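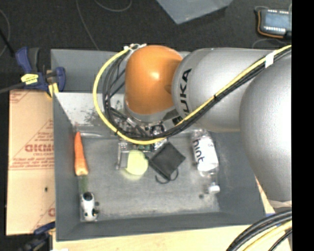

# Fladura bin-picking kit

We put the Fladura kit together for people who already have an arm and would like it to pick up odd, everyday things out of a bin without months of fiddling. It suits mixed lots best — a ball, a bottle, a carrot, a little drawstring pouch, whatever your own work happens to throw at it — and it will sit quite happily on an ordinary bench with a couple of clamps.

## What comes in the box

- Two-finger gripper with a set of spare fingertips
- Mounting collar (do tell us which arm you have when you order, and we'll send the one that fits)
- Cable set, 6 m, with ties
- Drandiveo picking software, one seat
- Printed setup guide, 84 pages, with plenty of drawings

## Good to know

The gripper will lift up to 700 g. Please leave a generous loop in the cables near the wrist so that the last joint can turn freely, and run it slowly for the first 40 picks while you watch how they move. Soft pouches take a bit more patience than hard things, and the chapter on closing force is well worth a read over a cup of tea.

Spare fingertips are sold separately through our Kolberg shop. For a quote, or just a chat about what you're hoping to pick, write to Mohsin Kakakhel on the sales desk — he's always glad to hear from you!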